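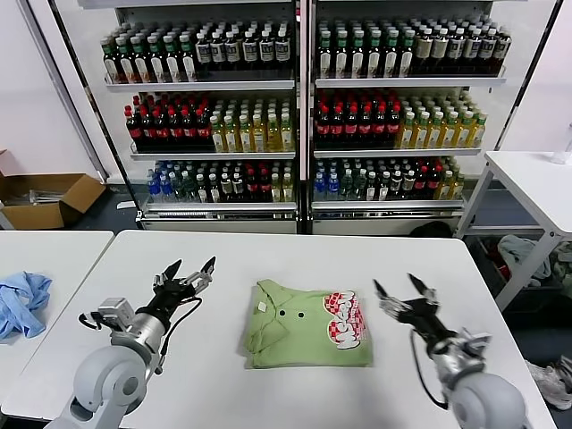
From: Floor Maes
To: Lestside clothing swap list
Subject: Re: [swap] How do we fold the polo shirts?

Hello Dewanti, hello all,

Thank you for your message. I answer between the lines, I hope this is readable for everybody.

Dewanti Hidayat wrote:
> In May we had many shirts that came back from the boxes
> with a line across the front. Some people fold in three,
> some fold in half. Can we please agree on one way?

Yes, please. I have folded polo shirts for the Ibarra shop for 16 years, and this is the way that gave me the fewest complaints:

1. Lay the shirt with the front down. Close the buttons first, or the collar will go to one side.
2. Pull the fabric flat from the shoulders to the hem. Do not press it yet.
3. Fold one side to the middle of the back, and lay the sleeve straight down on top of it. Then do the other side.
4. Bring the hem up to the middle, and then once more up to just under the collar.
5. Turn it over. Now you can press with the flat hand, from the collar to the bottom.

The collar should stay standing a little. If you press it down hard, it takes a crease that only the iron will remove.

> Also, what about the shirts with a big print? Sachiko says
> the print must always be outside so people can see it.

I agree with Sachiko for the table, but a fold over a thick print can leave a mark if the shirt stays in a box for a long time. For one afternoon it is no problem. For storage I put a sheet of thin paper inside the fold. We still have nearly 500 sheets from Flasa, so please use them.

> Marcelino wants to know if he can leave the shirts open
> on the table and fold everything at the end.

I would prefer not. A shirt that lies in a heap gets small creases everywhere, and these are more difficult than one clean fold. If you have no time, spread it out as well as you can and let the sleeves lie free – this is already much better.

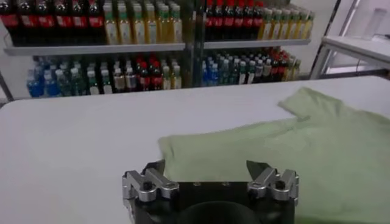

The green one, not folded, with the bottles behind the table.

With a soft shirt like this one I first look for the two shoulder seams and lift it by them. If you start from the hem, you turn it around three times before you know where is the front. When I have the shoulders, I shake it once, and then I begin with step 1. For a t-shirt there are of course no buttons, so you can go directly to step 2.

> Last question: do we sort by size or by color?

By size, please. Color looks nice in the morning, but after one hour it is all mixed, and people ask for their size. Cayetano has the size cards, the old ones with the Skulari print on the back. I think the card for XL is missing, so I will write a new one.

One more thing about drinks: please do not put an open bottle on the folding table. Last time I had to wash a white blouse again at home, and the spot is still a little bit there.

If somebody has a different way for the sleeves, write it to the list. I know that Sachiko folds them across and I would like to see how she does it.

Kind regards,
Floor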